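Dollside Community Kitchen – the refit in June
Gallery

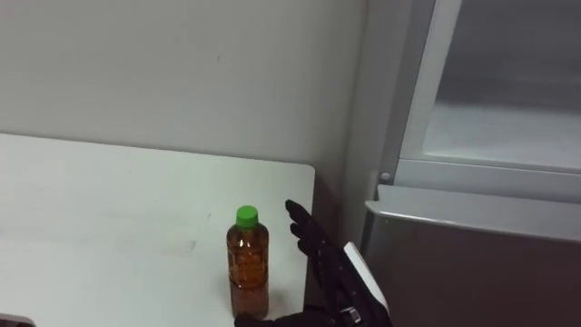

A bottle with a green cap on the white table by the wall.

The kitchen at Dollside was repainted and rearranged in June, on a budget of 800 pounds. Eluned Kneath chose the paint and Benedicta Adjei drew up the new layout. These notes go with the gallery and are mainly for groups who hire the room and want to know where things are now kept.

The table
White top with square corners, set back against the wall. It marks easily, so please wipe it with a damp cloth and leave the scouring pads for the pans. Hot dishes go on the cork mats, which are in the second drawer.

The walls
Light grey throughout. The old cream had gone yellow above the cooker and took 2 coats to cover. A part-used tin of the same grey is in the Gilbert Room cupboard for touching up.

The corner
We moved the tall appliances to this end. It leaves a clear run of table on the left and keeps the doorway free. The plug for the fridge is behind it – please use the wall switch and don't pull the fridge out.

Drinks
Cold tea and squash can stand on the table while a group is in. Anything left at the end of a session goes home with whoever brought it. The fridge is cleared at 17.00.

Cups and plates
There are 24 of each, kept in the cupboard nearest the door. The Cedow mugs are for the office and have their own shelf.

Bookings are taken by Benedicta at the front desk. The key to the kitchen is kept there too, and needs signing for.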